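November, still dark out, 80 percent on the phone and no charger in sight. Writing this on the floor with my back against the radiator.

Spent the day folding. Everything clean went onto the bed on top of the flowery duvet and I worked through it from there, no system, just whatever came to hand. 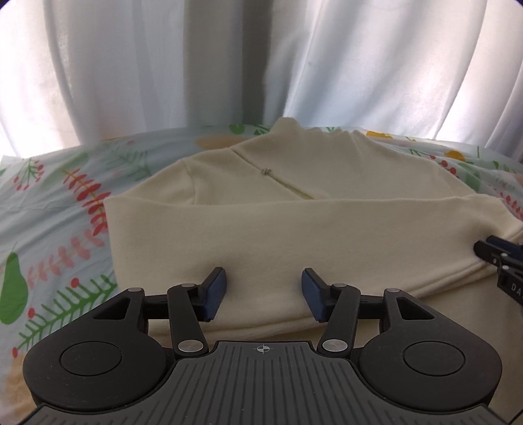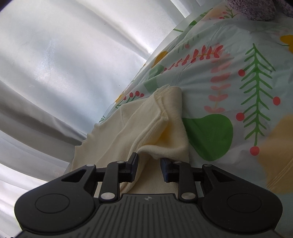 Bag rules, because I keep forgetting and repacking: one carry-on, one tote, that's it. The bus people at Govirport weigh things now. 9 kilos for the big bag, I had it at more than that last time and stood there pulling out shoes in front of the whole line. Not doing that again. Shoes: the ones on my feet plus the flat ones. Boots stay.

So. Going to Sulville for the cold half of the month, to help Jamila with the move. She has the keys already, the code for the downstairs door is 1122 (write it on hand too, phone will die, it always dies). Heating not on yet. She said bring warm stuff and bring towels, hers are all in a box somewhere in the back of the stack and she isn't opening boxes twice. Fair.

Folding notes for future me. Anything bulky goes in thirds, sleeves over the body first, then bottom up. If you roll it, it springs back open in the bag and you've got a sausage with arms. Tried rolling for years. Done with rolling. Zippers closed before folding or they catch on the knit things, lost a good scarf that way. Towels lengthwise, then in half, then half again, and they go flat on the very bottom under everything. Hem on the big one at the bathroom hook is coming loose, keep meaning to do it, needle is in the tin, tin is who knows where. Will just bring it, she can use it for the floor if she wants.

Did half of it, then stopped for toast. Then Arif called. He's lending the van but only till four, and wants it back with gas in it, and wants to know if I can drive it. I said yes. I have driven a van. Once, and it was smaller. He talked for ages about the side door, you have to lift and then pull, not pull and then lift, if you pull first it jams and you're climbing in over the seats. Lift THEN pull. Writing it down so it's somewhere.

Also he's asking 2000 for the old couch?? For that couch. Told him Jamila would laugh at him. Then I told Jamila and she did not laugh, she asked what color it is now. So maybe she's buying a couch.

Back to folding after that, and of course had to redo the ones from before becuase I'd leaned on them during the phone call. Socks last. I hate socks. Put them in the corners of the bag and inside the flat shoes.

List, what's in:
warm tops
towels
flat shoes, socks in
long underwear, the pair without the hole
the good scissors and packing tape
tea

Not in yet:
toothbrush, obviously, need it in the morning
charger (find!!)
the Plistum drops for my ears, they're in the fridge door
Jamila's casserole dish that I have had since spring
book

The dish is the problem. It's heavy and it has that lid that slides off. Thought of wrapping it in a towel but then the towel's not flat and the whole bottom layer goes wrong. Could carry it on my lap. Could post it, no. Could pretend I forgot it, which I did last time and she noticed. Lap, then.

Stopped by Amarasinghe on the corner before they closed, for tape and a bag of those sesame things she likes. He threw in two boxes from the back, good ones, double sided. Left them by the front door so I trip over them and remember. Already tripped over them.

The bed problem: everything's still on it and I'd like to sleep in it. Usually I move the piles to the chair and then in the morning the chair has fallen into a heap and I start over. Thinking I'll just put it all straight in the bag now. Yes. Should. It's nearly midnight, the bus is at twenty to seven, which means up at half past five, which means I'm already short.

Ok did it. Bag closes, with knee. Haven't weighed it. Bathroom scale says one thing if I hold the bag and another if it stands there on its own, so I took the nicer number.

Feels odd to be moving her out of that flat after so long, more hers than mine but I slept on that floor plenty. She sounded fine on the phone, brisk. She's probably sitting on a box eating cereal out of a mug. I'll ask her properly when I'm there and not on a bad line with Arif texting me about gas.

Charger was under the pillow. Setting two alarms. Water the plant before leaving, and ear drops, fridge door.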